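To: handling-practice list
From: Khanyisile Sithole
Subject: Re: Draft 12, section on finger coverings and grip checks

Dear colleagues,

Thank you for the comments received on the draft. I reply below to the points raised by the Munham group.

> On the section dealing with finger coverings, we would ask
> whether fabric should be permitted at all. Our own cells use
> bare fingers, and we see no provision in the draft for deciding
> when a worn covering must be replaced. We would also prefer a
> fixed inspection interval of 50 hours.
>
> Oosthuizen, for Munham

The working group does not intend to exclude fabric. Several members, Clunard among them, handle parts with polished rims, and a textile covering remains an accepted means of protecting such surfaces. The draft will, however, require that the covering be examined before each shift for loose fibers, specks and thinning at the fingertip, and that the result be entered in the cell log.
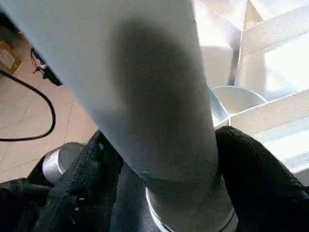
Where a long part is held near one end, the operator should confirm that both fingers bear on it before any lift is commanded. The wrist view may be used for this check, provided the part does not hide the contact area. Cables lying on the floor within reach of the arm are to be moved or secured first - this applies to test setups as well as to production cells.

As to the interval, Ciltico has offered its records, covering 247 coverings and 406 log entries. We would prefer to study these before fixing a number, and the figure of 50 hours will stand in the draft in brackets until then.

Members who object to the bracketed figure are asked to write to the list before the end of January, giving the clause number and the wording they would accept.

Yours sincerely,

Khanyisile Sithole
Editor, Draft 12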